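Shipping a secondhand glass and metal lamp without it getting wrecked?

Posted in Moving, Packing & Shipping
Asked by Philomena Adjei — November
3 replies

Ok so I sold a table lamp to a lady two states away and now I have to get it there in one piece. Never shipped anything bigger than a book. It's a glass shade, sort of a bell shape, heavy metal base, and the label on the underside says Suvier which I gather was a small maker, can't find much on them. She paid up front and she's been so nice about it that I'm losing sleep.

What I have: one box the lamp fits in with maybe two fingers of room on each side. A garbage bag full of bubble wrap saved from other people's packages. Newspaper. Half a roll of tape. A couple of old bath towels I don't care about.

What I don't have: any idea. My sister says leave the shade on so it can't roll around. Guy at the counter at the shipping place said take it off, then said he wasn't allowed to give packing advice. Great.

Also do I insure it? It sold for more than I expected but not crazy money. And does writing FRAGILE on the box do anything at all or does it just make them throw it harder. I've heard both.

Would like to send it before the holidays if I can. Thanks in advance, sorry if this gets asked every week.

Declan Hennessy
Marked helpful by 28 people

Take the shade off. Your sister is wrong, sorry to your sister. A shade left on the base has the whole weight of the base yanking at it every time the box gets dropped, and the box will get dropped. Bulb out too, throw it away or keep it, don't ship it.

Then two boxes. Really three. I sold lamps and radios out of my garage for 16 years, mail order mostly, and the stuff that came back broken was almost always stuff I packed in one box when I was in a hurry.

Shade first. Tissue or plain paper against the glass, not newspaper, the ink comes off on anything with a rough finish and it's a pain to clean. Then bubble wrap, bubbles facing in, go around till it looks silly. Stuff the inside of the shade as well. People forget the inside. An empty bell is just an eggshell. Goes in its own small box, snug, shake it, if you hear anything move then open it back up.

Base second. Cord gets coiled and tied, and do not wrap it around the base, the plug has prongs and will scratch the finish all the way there. Wrap plug in a sock or whatever. If the harp comes off (the metal loop that holds the shade, might not have one) take it off, tape it flat to a piece of cardboard. Finials and little screws in a zip bag, tape the bag to the base. Not loose in the box! I've had buyers throw out the finial with the paper and then write to me angry. 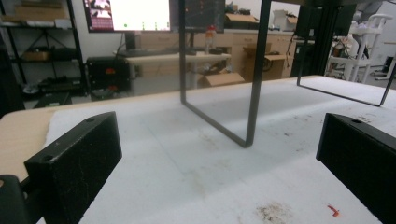

Foam sheet is the other thing, and you don't have any on your list. Get some. Bubble wrap pops under a heavy base, so by the time it's gone over a few conveyor belts there's nothing under there but flat plastic, and flat foam doesn't do that. Doesn't need to be new or pretty either. White foam with grey smudges and a brown dirt stain on it will cushion the same as a clean roll, just keep the marked side away from anything pale, and it's good to have down on the table while you work so thin black metal like a harp or a stand isn't scraping on bare wood. Appliance stores throw away piles of the stuff, ask nicely at the back door. Furniture places too.

Two layers under the base, one around the sides, one over. Box number two. Then both boxes into the big outer one with a couple inches of fill all round, and I mean all round, bottom and top included. Your box with two fingers of room is an inner box. It isn't your outer box.

Towels are fine for fill by the way. They're heavy though and you pay by weight so weigh it before and after.

Tape: H pattern. One strip down the center seam, one across each end, top and bottom. Half a roll won't cover three boxes, buy another. Not masking tape, not duct tape. Duct tape lets go in a cold truck.

FRAGILE does nothing in my experience. Arrows neither. Most of the trip it's on a belt and the belt can't read. Put her adress inside the box also, on a piece of paper, in case the label tears.

Insurance yes, if you can't afford to refund her. Take pictures as you pack. Lamp before, each layer, finished box. They will ask for them if you make a claim and if you don't have them you may as well not have bought it.

Omar Sayegh

just take it to one of those pack and ship stores and let them do it?? I did this with my moms mirror. cost more than the mirror but it got there. also if they pack it and it breaks its on them, at least the one I went to, ask first

dont know about lamps specifically

Oluwatosin Aliyu
Marked helpful by 2 people

Mostly agree with Declan but a few things from somebody on the buying end. I collect glass shades, have had plenty arrive in pieces.

Stand the shade the way it's strongest. For a bell that's wide rim down usually, but don't let it sit on the rim itself, the padding inside should carry it. Rims chip. If there's a metal fitter ring at the neck, pad between ring and glass or unscrew it if it wants to come. Don't force it. Old thumbscrews snap and then you're looking for a match forever.

Look for cracks before you wrap. Hold it up to a window, run a fingernail along the rim and around the neck. A hairline you didn't see will become a break you did cause, far as the buyer knows. If you find one tell her now, before it leaves your house. She sounds reasonable.

I'd disagree on the towels. Had a base come to me once wrapped in one that was a bit damp, must have sat somewhere warm for days, and there was rust at every seam. If you use them make sure they are bone dry and put a plastic bag between.

Peanuts — don't, unless they're only topping up corners. Heavy things swim down through them to the bottom. Crumpled brown paper, crumpled hard, holds better.

Timing. You said before the holidays. If it was me I would wait or go now, this week, and not in the last rush. A shade I bought from a shop in Vutport sat in a depot over a long weekend and came with the box corner crushed flat, clearly had something parked on top of it. Shade was ok only because of the double box. Seller there uses Skatimley cartons, the thick double wall kind, they're pricey but you can feel the difference. Any double wall box is good though. Check the stamp on the bottom flap, and don't reuse one that has soft corners.

Oh and the declared value thing. Declare what she paid you. Not what you think it's worth. They pay out on the sale record so keep the message or receipt where she agreed the price.

Also ask her to keep all the packing if something's broken. All of it, box too. Claims people want to inspect it and if she's put it out with the trash that's the end of your claim. Better to mention this before it ships, it sounds less like you expect it to break if you say it's for the carrier.

Philomena Adjei (asked this)

Thank you all, this is way more than I hoped for. Shade is off. No harp on mine but there's a little ring like Oluwatosin said, it unscrewed easy. Found foam behind the mattress store, the man gave me more than fits in my car. No cracks that I can see, went over it at the window with my reading glasses on.

Question tho — the bottom of the base has felt on it and the felt is peeling. Glue it before shipping or leave it? Don't want it to stick to the foam if the glue is still going off.

Declan Hennessy

Leave it. Tell her it's peeling, she can glue it when it gets there. Paper between felt and foam.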